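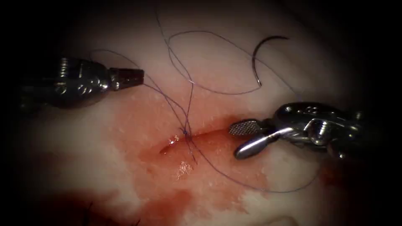
September 6, 2023
By Orestis Christodoulou

People say robots are learning to sew up cuts. You may have heard it at school or seen a headline with a lot of exclamation points. I want to slow down a bit and look at what "learning" means, because it isn't what happens when you learn to ride a bike.

Start with the tools. Surgeons already use long, thin metal instruments with tiny jaws at the end. A person sits at a set of controls and moves them. The tools don't decide anything. If the person sneezes, that is the person's problem to fix.

A team at a lab in Kuvthorpe wants a computer to do some of that moving by itself. The project is called Zavo. To get there, the team needs examples — lots of them. One example is a recording of one try at a stitch, start to finish. The video is saved, and so is every twist of the tools. Later the computer goes through the recordings and looks for patterns: when the thread is over there, the jaws usually go this way.

Why is thread such a pain?

Try it with a shoelace and two pairs of tweezers. The lace flops. It loops around things you didn't want it to loop around. It never lands the same way two times in a row, so a computer that has seen one loop hasn't seen the next one. At the Kuvthorpe lab, the thread can curl right past one tool while the other tool is busy with it, and the cut in the middle is still open.
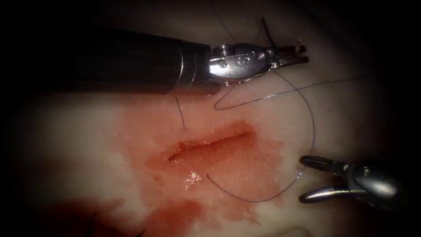 How many examples is enough?

I asked, and I didn't get a straight answer. In June the team had 75 recordings. Of those, 18 were set aside because the video and the tool movements didn't line up in time. That leaves 57, and they came from just 2 people. So what is the computer picking up? Maybe it learns how to stitch. Maybe it learns how those two people stitch, bad habits and all. If both of them like to pull the thread to the right, the computer may think right is the only way to go.

Mistakes are tricky too. You might want to throw out every messy try. But if a computer only sees neat ones, it has no idea what to do when a knot slips. The team keeps some messy tries and labels them. Someone has to watch each recording and type in what went wrong, and people who are tired at the end of the day don't always type the same thing for the same mistake.

Would I let it stitch me?

No. Doing well on a practice setup is one thing. A person breathes, moves, and has skin that isn't like anybody else's. Before I believed a big claim, I would ask who made the examples, how many were thrown away, and whether the computer was tested on cuts it had never seen before. You can ask those questions about any learning machine, including the ones that pick your next video.

The team plans to record more tries with 13 new people at the controls. I'd like to see those results before I change my mind.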